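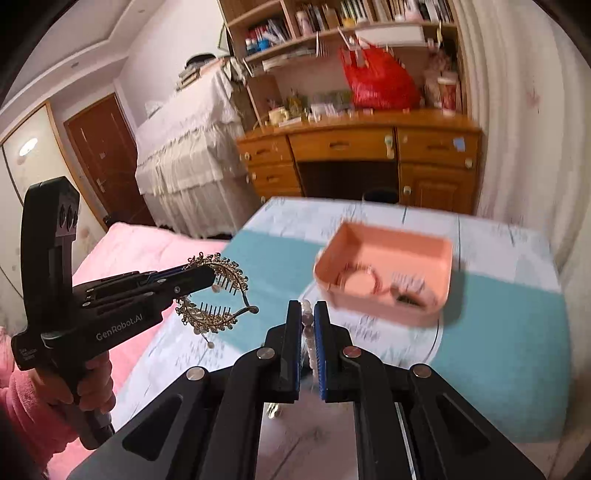
Section 3: Hand grippers and the home table

Part of the Fistimard build guide. Last revised 2026-07-01.

Complete Section 2 before starting. The arm should be bolted down, powered off and parked. Nothing in this section needs the arm to move until you reach 3.5.

The hand grippers are used to teach the arm small tasks at a table: picking up jewellery, clips and other light things and putting them into an open box. You can do all of it at home in a spare corner or a bedroom, or on a shared bench if you can leave your layout alone between sessions.

3.1 What you need

A pair of hand grippers, charged
Ribbed finger pads, one set per gripper, plus a spare set
Hex key, 2 mm
Soft brush and a lint-free cloth
Isopropyl wipes
A steel rule
A table that doesn't rock
A cloth or vinyl table cover
An open box or tray with low sides
Masking tape and a pencil
The session log (printed or on the laptop)

NOTE: If you are working from the older Judon parts list, it gives a longer screw for the pads. Don't use it. The head sits proud of the finger and catches on chains and thread.

3.2 Fitting the finger pads

1. Switch the gripper off and lay it on its side on the cloth.

2. Open the fingers fully by hand. They should travel smoothly. If you feel a notch part way through, go to 3.6 before doing anything else.

3. Wipe the inside face of each finger and let it dry.

4. Seat the pad from the tip end and slide it down until it stops. The ribs on both pads must run the same way.

5. Fit the screws with the 2 mm key. Do them up finger tight, then a small nip more. The threads are in plastic and will strip.

6. Close the fingers slowly and hold them up to a lamp. A thin, even line of light is fine. If the line is wider at the tips, back off both screws on one side, press the pad flat and tighten again.

7. Repeat for the other gripper.

CAUTION: Keep your other hand away from the linkage when you squeeze the grip. The arms close towards the body as the fingers come together, and there is enough force there to pinch skin badly. Tuck loose sleeves and bracelets out of the way.

3.3 Setting out the table

1. Put the table where you can stand or sit square to it and reach the whole surface without leaning.

2. Lay the cover and pull it flat. Tape the corners underneath. A printed cover is fine to work on, but folds are not, as beads and pins roll into them.

3. Place the box a little off centre, on the side of the hand you will use to drop things in. Mark its corners on the cover with small pieces of tape.

4. Leave 19 cm of clear table between the box and the edge nearest you.

5. Put the items you want to handle on the other side of the box, spread out so that none of them overlap. Overlapping comes later, in Section 4.

6. Check the light. Daylight through a closed curtain works well. Direct sun across the table does not. If you use a desk lamp, set it behind you and leave it in the same place for the whole session.

NOTE: Shelves, a desk or a bed behind the table are no trouble. You don't need a plain background and you don't need to tidy the room first. What matters is that large things in the room stay where they are from the start of a session to the end.

3.4 Choosing items

Start with things that are light, dry and cheap enough to drop. Hair accessories are a good first set. They come in awkward shapes, they cost very little at an op shop, and most of them survive a fall onto a hard floor.

Claw clips. Grip across one half, well away from the teeth. If you grip both halves the spring fights the fingers and the clip twists as you lift. Clips with metal trim will mark the pads in time.

Strands of small beads. Take the strand between the pads and raise it straight up. Don't drag it sideways across the pad edge. Check the thread first and retire anything that looks frayed.

Beaded rings and bracelets. Pick these up by one side and lower them flat into the box. Don't let go until they touch the bottom.

Avoid for now: glass, anything with a sharp pin, anything oily, button batteries, and anything you would be upset to lose.

CAUTION: Loose beads are a choking hazard for small children and pets. Count strands out of the bag and back into it. If one breaks, stop the session and sweep the floor.

3.5 First session

1. Switch on both grippers and wait for the laptop to list them. If only one appears, switch both off and start again with the missing one first.

2. Open and close each gripper fully, left then right. The width reading should reach zero with the pads touching. If it stops short, redo the zero in the settings page.

3. Write the pad set, the table position and the item list in the log.

4. Start recording.

5. Pick up an item, pause for a slow breath with it clear of the table, then carry it over the box and lower it.

6. Return both grippers to the front edge of the table before the next item.

7. After 10 picks, stop the recording and save it. Use the date and the item type for the file name.

8. Put everything back where it started and run another 10.

9. When you have 3 saved recordings, follow the transfer steps in Appendix B. Turn the arm on only after the transfer has finished and you have moved clear of its reach.

You can hold something in one gripper while you work with the other. Keep the idle one still and off to the side, with its fingers pointing away from the working one. Knocking them together can shift the pads, so run step 2 again if it happens.

Move at the speed you would use to set down a full cup. Fumbled picks are worth keeping in the recording. If you drop something on the floor, though, stop, put it back and start that recording again.

3.6 Problems

Fingers feel notchy. Brush out the pivots. Hair and fluff are the usual cause. Don't oil them.

Item slides down between the pads. Wipe the pads with isopropyl and let them dry. If it still slides, look for ribs that have worn flat at the tips and swap the set.

Item swings after lifting. You have gripped too far from its middle. Lower it and take it again.

Width reading drifts during a session. Check the pad screws, then redo the zero. Lợi Sầm traced this on the workshop pair to a pad that had not been pushed all the way down.

Box creeps across the cover. Put a square of non-slip mat under it and check it against your tape marks.

Wrist or thumb gets sore. Stop. Swap hands or come back tomorrow.

3.7 Packing up

1. Switch off both grippers.

2. Brush the fingers and wipe the pads.

3. Store the grippers with the fingers slightly open. Pads left pressed together take a set.

4. Leave the tape marks on the cover if you plan to use the same layout again.

5. Sign the log. On the shared bench at Fedoruk, hang it back on the hook and put the grippers on charge.

Corrections to this section go to Svyatoslav Zhuravel. Section 4 covers overlapping items and closed containers.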